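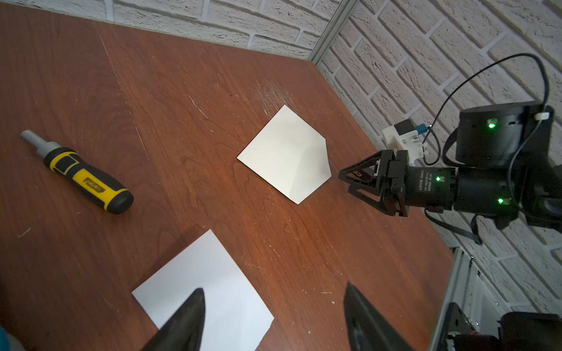
About Kobzar

Kobzar sets up, services and repairs small two-arm robot cells. Our workshop is in Trerkthorpe and we cover customers there and in Endbridge. Benito Carrasco runs the bench and Wakana Takagi looks after wiring, software and the service records.

We do not build robots. We take on cells that somebody has bought or put together, get them working properly and keep them that way. Most of what we see has two arms on one front rail, a camera at each wrist and more cable than anyone planned for.

How a service runs

A service begins with the mounting plates. Every bolt is checked before power goes on, as a plate that has crept along the rail will upset everything measured from it. Next come the joints, one at a time and at low speed, then the cable runs. 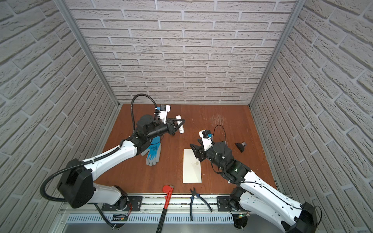 Cables cause more call-outs than motors do. A conduit needs enough slack for the arm's full reach – too little and it pulls on the connector, too much and it snags on the elbow. Wakana moves each arm through its whole range by hand before she fixes the last tie.

After that the cell goes back to work on plain household and workshop items. We keep a log of 156 handling checks, and a cell that has been in for repair goes through all of those that apply to it.
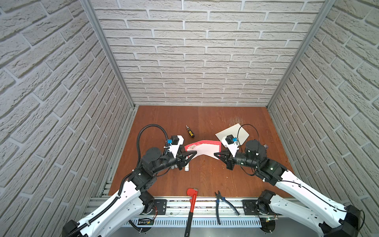
Two-arm checks take the longest to set up. Both arms have to agree on where the middle of the table is, and a small error in either base will show. Cloth is good for this. With a gripper at each end, as on the red-and-white one here, the sag between them is easy to watch while the arms move. If one side drops or pulls tight, Benito goes back to the base calibration.

Passing a small part from one gripper to the other comes last. Fingertips wear, and printed ones wear faster, so we carry spares and note each change in the Pranato log, our own service record. It reached 1,000 entries in January.
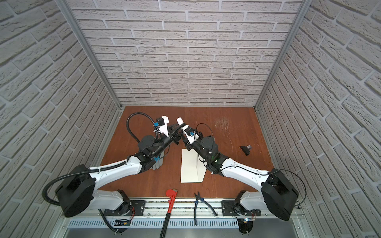 Lighting gets checked at the same visit, along with the wrist camera brackets. A bracket that has turned slightly is easy to miss and can waste a morning.

Call-outs and bookings

The workshop opens at 8 am. Please have the cell's last settings file ready when you ring, and leave the arms where they stopped – the position often tells us which joint to look at first.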